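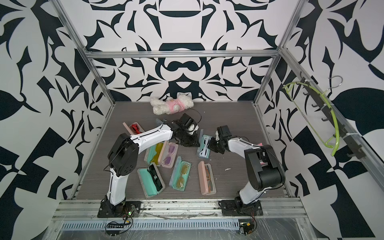 Two arms, a lot of open glasses cases and one fluffy white toy.

Workshop > Chores > Tidying glasses

How to try a glasses-tidying job on a pair of robot arms

I get asked all the time whether a robot can tidy a bedroom yet. My answer is "bits of it, slowly", and spectacles are one of my favourite bits to try (mostly because I leave mine everywhere). If you've got two small arms at home or at your makerspace, have a go at this!

1. Start with one case, open, glasses already inside. All the arms have to do is shut the lid. Sounds daft, but lids spring back, and an arm that lets go too early gets nowhere.

2. Move on to lifting. Teach one gripper to hold the case steady while the other picks the glasses up by the bridge. My friend Sheena Menzies went for the legs first and spent an evening bending them back into shape.

3. Mix your colours. Pink, mint and blue-grey cases with all sorts of frames in them will soon show you if your arms have only learned one pair. Pale frames in a pale case give mine the most bother.

4. Add clutter. A soft toy is great because it flops about and gets in the way, just like real bedroom mess.

5. Do 10 tries before you change anything, and write down every one. On my first proper go I got three lids shut. By January it was eight, and I was ridiculously pleased.

So would I let it loose on my good reading glasses? Not yet! I can clear the lot while the kettle boils. Old pairs from a charity shop are fine for practice, scratches and all.

Related
Folding tea towels with two grippers
Pairing socks: Kobe Baert has a go
Can a robot lay the table?

Contact | © Mollcombe Workshop | Back to top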